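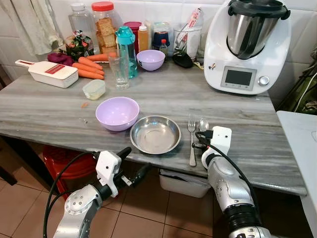

Clearing a Counter Before You Cook

Start with the dishes. Stack bowls by size, plastic with plastic and steel with steel, and put away any you won't use in the next hour. Forks and spoons go back in the drawer unless they're needed for the meal.

Keep vegetables together on one side. Carrots roll, so lay them next to something that will stop them, or put them straight into a bowl. If you plan to slice them on a mandoline, set it down with the handle pointing where your hand will be, and keep the guard within reach. A small lidded container holds the ends and peelings until you can empty it.

Cloths left in a heap stay damp. Hang them up. Water bottles and drinking glasses belong at the back, against the tile, where an elbow won't catch them.

Marble needs a little extra care. Wipe up lemon juice, vinegar and tomato right away, and use plain dish soap and warm water. Don't use vinegar sprays on it. I reseal mine every February and give it 60 minutes before wiping off the extra.

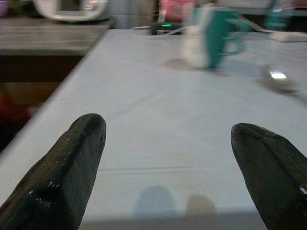
Hashini Pramanik
Kitchen and Home Editor
2021-12-10

A white tabletop shows every ring, so it gets wiped more often than the counter. For a mug of tea or coffee, put down a coaster or a folded napkin. Rest the spoon on a saucer.

For a dried ring:

Lay a wet cloth over it for 3 minutes.
Wipe in one direction.
Dry with a clean towel.

Run the cloth along any seam as well, then along the edge of the table. If the top is glossy, skip scouring powder and rough pads. They leave fine scratches that hold stains, and no polish I've tried takes them out.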